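Skills Laboratory Working Group
Minutes of meeting, 05/06/2024
Chair: Nikau Hapeta

1. Previous minutes
Accepted without change.

2. Consumables
Stock of synthetic practice pads stands at 20. Reorder level remains 10. The Rutent quote for the next lot was tabled; the unit price holds for orders of 50 or more. Agreed to order 50. Black suture to be drawn from existing stock until the November count.

3. Storage
Pads are to be kept flat in the lower cupboard, one layer per tray, away from the window. Trays from the Wako bench are the wrong depth and will be returned. Labels to show date opened and colour of pad.

4. Budget
Balance of the consumables line is $900. The Pramanik bench lamp repair will be charged to equipment. The Zorkgate invoice is held over pending a corrected catalogue number.

5. Interrupted suture exercise
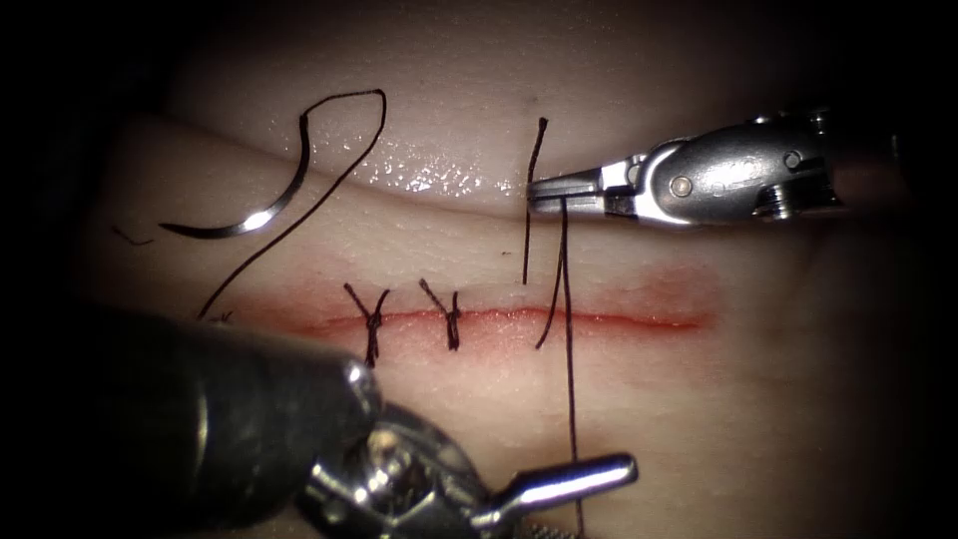
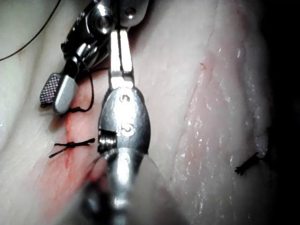
The exercise sheet was reviewed line by line. Wording on spacing is to be tightened, with the interval stated in millimetres and measured along the incision from knot to knot. The sheet does not currently say how tails should be trimmed. The two tied sutures in the first picture, with short tails splayed in a V or Y, were accepted as the pattern for the revised diagram. Needle placement between throws was also discussed; the sheet will specify a parking position clear of the incision. N. Hapeta to circulate the revised sheet. Comments on the draft to be returned in writing.

6. Other business
Sharps container at bench 2 to be relabelled. Meeting closed.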